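Butcher block

Butcher block is a style of assembled timber used for benchtops, table tops and cutting boards. Strips or blocks of wood are glued together under pressure and sanded to a single flat surface. The name comes from the heavy chopping blocks once found in butchers' shops, though most of it is now sold for home kitchens and workrooms.

There are 2 main forms. In edge-grain tops the strips run lengthwise, giving a striped surface that is fairly stable and cheaper to make. End-grain tops show the cut ends of the timber in a chequered pattern – these are kinder to knives but soak up more oil. Maple, beech and birch give the palest colours.

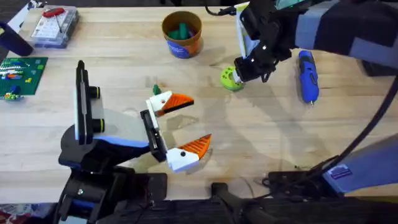

Kerstin Hägglund maintains that faint stains and scuffs on a working table should be left alone until the whole top is due for sanding, as spot repairs on pale timber leave patches of a different colour. Ebbe Ljungberg, writing in the Fludbridge workshop notes, prefers a light hand sand along the grain every January.

Unsealed tops are usually finished with food-grade mineral oil, wiped on and left overnight. Varnished tops need no oiling, but are unsuited to direct cutting. Standing water should be mopped up promptly – it can raise the grain and, over time, open the glue lines.

See also: Benchtop; Chopping board; Workbench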